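The hand that learned from its mistakes

A research group in Flatmont has been teaching a robot hand to pick things up by showing it where people go wrong

For most of August the working day at the Priltlow lab in Flatmont has started the same way. One person stands beside the robot, another sits at a screen, and the hand is sent out, again and again, to get hold of something ordinary: a cup, a roll of tape, a sock. By lunchtime everybody is bored, and the project has another batch of recordings.

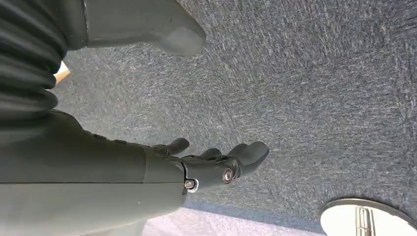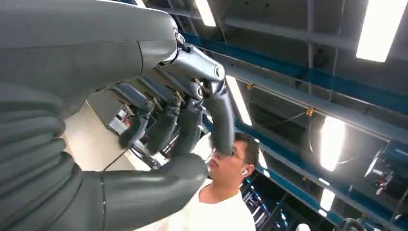 Two views from the wrist camera at the Priltlow lab: the hand over the carpet, top, and close to a man in glasses.

The recordings are the point. Priltlow's method, which the team calls Nerkatska, is a way of training a hand with fingers and a thumb from attempts that were going badly and were put right halfway through. A person guides the robot remotely, the robot takes over, and when it starts to drift the person takes control back and steers it home. The few seconds on either side of that handover are kept and marked. Nearly everything else is given much less weight when the training is run.

It is a plain idea and the group does not claim to be the first to have had it. Robots have been learning from human corrections for a long time. What the team has added is a rule for deciding how far back a mistake began. If a person takes over because the hand is about to knock a cup sideways, the useful moment may be well before that, when the thumb was set at the wrong angle and nothing yet looked amiss. Earlier systems tended to cut the recording where the person stepped in. Nerkatska looks back through the wrist camera pictures and the joint readings for the last point at which the attempt still resembled a good one, and cuts there.

Finding that point turned out to be most of the work. The first version of the rule used joint readings alone and was thrown off by the way different operators move. One would bring the hand in flat and low over the floor, another would come down from above with the fingers hanging, and the software treated the second style as one long error. Adding the camera helped, although it brought trouble of its own. A camera at the wrist sees a great deal of hand and not much else. The thumb and the fingers can fill so much of the picture that the object is hidden at exactly the moment it matters.

The group's answer was to stop treating the hand as something in the way. The position of the fingers is a good clue to what is about to happen, and the software is now trained to read it. A gap between thumb and fingers that is closing evenly usually means a sound grasp. A gap closing from one side usually means the object is about to roll. The team had expected to need a second camera on a stand and had already ordered the bracket, which is still in its box.

The results, in a report the lab put out on 23rd August, are modest but clear. The hand was tested on 20 household objects, eight of which it had not met in training. The training set held 502 corrected attempts, a small number by the standards of the field, where collections many times that size are common. With the older way of cutting the recordings, the hand managed a steady lift in 51 per cent of trials. The same recordings cut by the new rule did better on every object except a folded cloth, on which the two methods were level.

Cloth remains a problem. A folded cloth has no firm edge, and people correcting the robot do not agree with one another about what a bad approach to it looks like. One operator would step in early, another would let the fingers bunch the fabric up and call it a success. The report says openly that the method can be no more consistent than the people behind it, and a large part of its closing section is given over to how operators were briefed and how that briefing was changed after the first week.

There are other limits. All the tests were done in one room, under the same ceiling lights and for the most part on the same stretch of carpet. The lab does not know how the rule would behave on a shiny worktop, where reflections could confuse the camera. Nor has it tried a different hand. The fingers here are jointed and fairly slim, the thumb is thick, and the software's sense of what a closing gap looks like is tied to those shapes. A simple two-pronged gripper would need the whole thing done again.

Some of that is under way. A partner workshop, Sarıgül, has agreed to run the same objects on its own equipment, using Priltlow's recordings and none of its own. If the rule holds up there, the group will have a better case that it has found something about corrections in general — and if it fails, the failures will at least show which parts were peculiar to Flatmont.

The cost of all this is mainly in people's time. Remote guiding is tiring, and the lab now limits each operator to short sessions, with a change of task between them. The tired sessions showed up in the data as late corrections, often several in a row, and the team left them out of the final training set. They have been kept on a separate disk for a later study of operator fatigue.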